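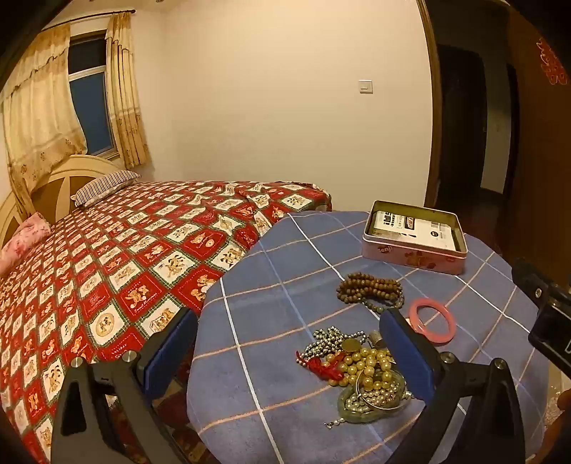

Ifor Bevan

Tangled jewelry is a poor fit for most grasp planners. A strand of beads has no fixed shape, and pulling on one end can move everything it touches. The group behind Dirkarel, a manipulation study run out of the Howells lab, chose it for that reason and collected its training data in ordinary homes, with people working hand-held grippers over bedroom and kitchen tables.

"We had good numbers on rigid objects and bad numbers on anything that behaves like a chain," the project lead told me. "More rigid objects would have told us nothing."

The set holds 846 demonstrations. In each, the operator separates a pile into single pieces and puts them into an open tin. Pearl-like strands and thin bangles are mixed on purpose. A bangle can lean over a strand or have one running through it, and the order of removal then matters.

"If you take the strand first, you often drag the ring," she said. "Operators learn that in a few minutes. The policy had to get it from the data."
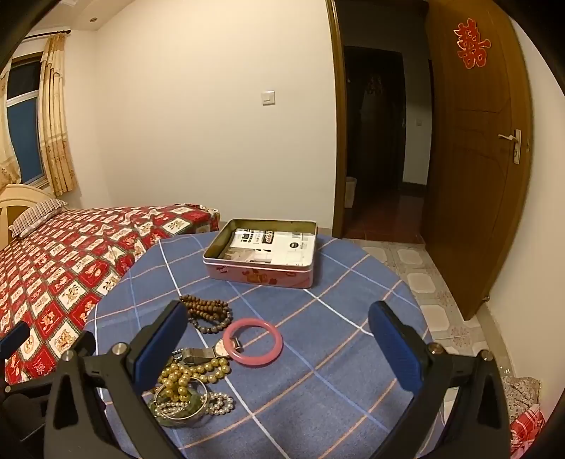 Gold pearl-like beads and bangles on the table, between the gripper pads.

Training ran for 48 hours on the lab's Trundix cluster. The first policy closed on the nearest visible bead and lifted straight up. A second version added a short sideways drag before the lift, labeled by hand in 90 of the demonstrations, and the share of lifts that brought up a second piece fell by half. Glossy surfaces remain a problem - the depth estimate fails on highlights, and the policy falls back on color alone.

I asked whether the patterned cloths were a deliberate choice. "We left the homes as they were. A plain gray mat gives you a cleaner mask and a policy that only works on a plain gray mat."

The next round, planned for July, will raise the total to 2000 demonstrations and add a second site in Prerkow. Clasps are still out of scope. "We don't open or close anything yet," she said. "The pads are too wide for it, and we haven't settled on a replacement."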